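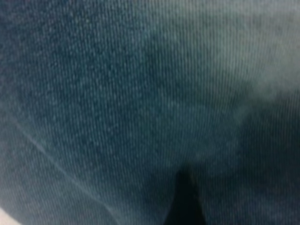

Faded denim, close up.

Friday, April 2, 2021

Washing dark cotton: notes on water hardness

I moved house in the winter and my dark clothes began to come out of the wash stiff and slightly grey. The detergent, a powder sold as Drostulo, was the same one I had used for years. The machine was the same too. The water was different, so I started there.

A drop test kit gave 52 mg/l as calcium carbonate at the old address and 181 mg/l at the new one. The second figure puts the supply just into the usual "hard" band. Calcium and magnesium ions react with soap to form an insoluble scum, part of which stays in the cloth. Modern detergents cope better than plain soap, but the builder in the powder is used up binding the minerals, and the soft water dose on the box is then too small.

I made three changes, one at a time, with a few weeks between each.

First, I moved up to the hard water dose. This dealt with most of the stiffness.

Second, I added an extra rinse. On my machine it costs 18 litres and lengthens the cycle by 31 minutes. The grey marks along the seams became fainter, though I would not call the effect large.

Third, I changed to a liquid for darks. Some powders contain zeolite, which does not dissolve and can lodge in heavy weaves such as twill. They may also contain oxygen bleach, which most liquids leave out.

None of this brings back lost dye. Indigo sits mainly on the outside of the yarn and rubs off with wear, so loss through abrasion is permanent. Turning things inside out and filling the drum properly slows it down.

I have not tried a softener unit. The Skelex one needs a drain within reach of the stopcock, and mine is on the other side of the kitchen wall.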